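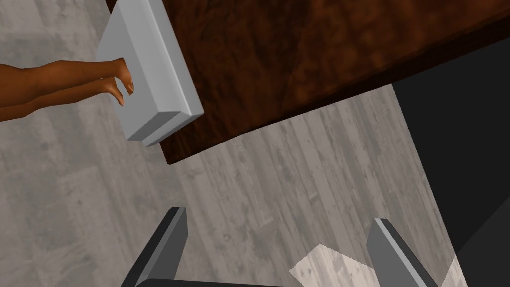

Section 4: Your first chore in simulation

Can a robot tidy a bedroom yet? In my runs, sort of — slowly, and with me hovering over the stop key. Start in the Skenska sim before you let it near real furniture.

1. Load the home scene and open both grippers.
2. Set arm speed to 18 percent.
3. Pick one small item on the dresser and run the task.

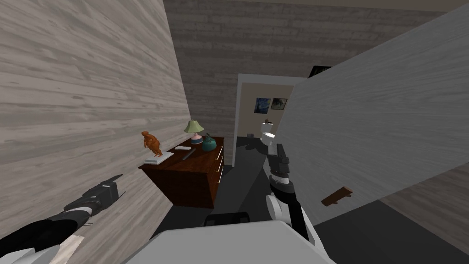 Fig. 4-2. Dresser and bathroom doorway, both arms in view.

Note: I'd skip the lamp at first. Tall stuff is still hard.

Caution: Press Stop before you edit a path. I forgot once — never again!

Last updated 19 May 2024
18 comments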